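Routing and checking the wrist cables on a two-arm build

This page covers the cable run from the wrist module to the base on the Darnis pair. It assumes both arms are bolted down, the grippers are fitted and the controller is off. Allow one evening in the shop.

Tools: 3 mm hex key, side cutters, reusable hook-and-loop ties, masking tape, marker.

Keep the cable outside the arm. The first version ran through the lower segment, and replacing one connector meant removing the joint cover. Leave a loop at the wrist long enough for full rotation in both directions. Do not tie the loop itself. The first tie goes below the collar, the last one just above the base ring.

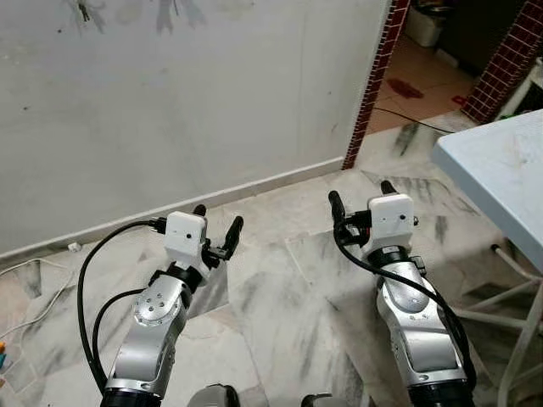
STEP 2: SLACK AND CLEARANCE

Both grippers point up in this pose, with the left cable arcing down the outer side of its arm and the right one sweeping across the front. The front crossing is the one to check. Turn the right wrist by hand to each end of its travel and mark the cable with tape wherever it touches a joint. If it pulls tight before the stop, release the first tie and feed more cable up from the base.

Repeat with the elbow folded. Slack that is fine with the arm extended can end up between the two segments when it closes.

Move anything loose out of reach before powering on, including cords on the floor.

STEP 3: POWERED TEST

Load the Zevum test routine at low speed and run 2000 cycles per arm, one arm at a time. Stop at the first sign of rubbing. Then run both arms together for 3000 cycles. Fabrice Lecomte's script logs dropped packets on the wrist bus; a dropout that repeats at the same joint angle usually means a strained connector.

Retighten the collar screws when the run is finished and replace any tie that has slid.

Next: STEP 4, GRIPPER ZEROING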